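Gustera Table Clearing Project
Second progress report, period ending October
Submitted to the Moldovan Fund for Practical Automation

1. Where we are

The short version for readers with a board meeting in ten minutes: we are on budget, two weeks behind on the recording plan, and considerably wiser about plates.

The grant pays us to find out whether a robot can learn to set and clear a tray of dishes from people who do it in front of it, without anyone writing a line of code for each new plate. We said in the proposal that we would compare two ways of showing. In one, a person holds a gripper tool in the hand and does the job, and the tool records what the fingers saw and how they moved. In the other, a person sits at a desk and drives the real arm by remote control. Both methods are now running at the Ernen workshop, and both have their fans, who eat lunch at separate ends of the room.

By the close of the period we had 1902 recorded demonstrations that passed review. The target was higher. Most of the shortfall goes back to a stretch in which we recorded happily for several days with the finger width logged in the wrong units. Those takes have been thrown out and are not in the count. The person responsible has been identified as the author of this report.

2. Showing by hand

The handheld tool has done better than we promised. A new operator needs a morning to get comfortable with it, and by the afternoon is usually going too fast. Speed is the main thing we now coach. People clear a table the way they do at home, with small flicks and corrections they don't notice, and the robot copies the flicks faithfully and then has no idea what to do with them.

The station has stayed the same since the last report: a white work surface, the tray, and a small set of dishes with dark rim lines.

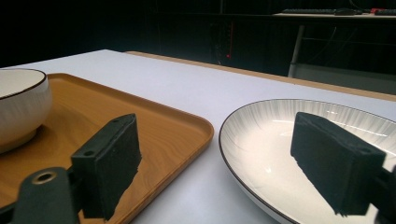
We changed the instructions twice. The first version told operators to "pick up the plate," which produced as many different grips as we had operators. The second version was a full page long and nobody read to the bottom of it. The current one is a card with 8 lines. It says where to start, how wide to open the fingers, to come in level, to close slowly, to wait a beat before lifting, to keep the other hand out of the way, to set down before letting go, and to back off in a straight line. Since the card went up, fewer takes are being rejected at review, and the review itself has stopped ending in arguments about what counts as a plate being "on" a tray.

Large flat plates remain the hard case. A bowl gives the fingers something to close on. A plate sits low, its rim is shallow, and a finger arriving a little too high slides over the top. Operators get around this with a slight tilt of the wrist that none of them can describe and all of them do. The trained model has picked up the tilt in part. It now tilts with great confidence, sometimes in the correct direction.

Finger padding is a consumable, and we should have budgeted it as one. We have moved 100 dollars from the travel line to cover new foam for the rest of the year, which the grant terms allow without prior approval. We mention it here so that it does not come up in the audit as a mystery.

3. Showing by remote control

The remote rig uses the Hikance controller named in the proposal. It works, and the recordings are clean, in the sense that every joint angle is exactly what the arm did. They are also slow. An operator who can clear a tray by hand without thinking will, at the controller, approach a bowl as though it might go off.

Our view at this point is that remote control earns its place in the awkward moments: a dish that has slipped, a grip that has gone wrong halfway. Recording a recovery by hand is easy, but the hand recovers in ways the arm physically can't. With the controller, whatever gets recorded is at least something the arm can do. We propose to spend the remaining remote sessions almost entirely on recoveries and leave the ordinary runs to the handheld tool. This is a change from the work plan and we are asking for the fund's agreement.

4. Review and sorting

Every take is watched by a person before it goes into the training set. This is as thrilling as it sounds. The reviewer marks the start and end of each grasp, throws out anything with a dropped dish unless it is filed as a recovery, and notes any take where the fingers block the view of whatever they are reaching for. That last group is bigger than we would like – padded fingers are wide, and dishes have a habit of being behind them.

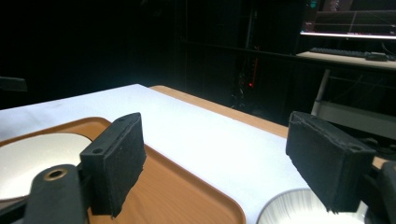

Gustera, reading a draft of this section, objected that blocked views should stay in the set, on the grounds that the robot will have the same fingers in its way when it does the job for real, and that a model raised only on clear views will be badly surprised. We think this is right. The tagged takes have been put back, with their notes kept so that we can train with and without them and compare.

5. Next period

We will finish the handheld recordings, starting with the large plates while the operators still have patience for them. The remote sessions move to recoveries once the fund agrees. Both sets then go to the arm for the side-by-side test described in the proposal, using dishes it has not been shown.

One item needs an answer from the fund before then: whether a dish that ends up on the tray upside down counts as a success. The proposal says only "placed." Our own opinion is divided, and the current model would very much like to know.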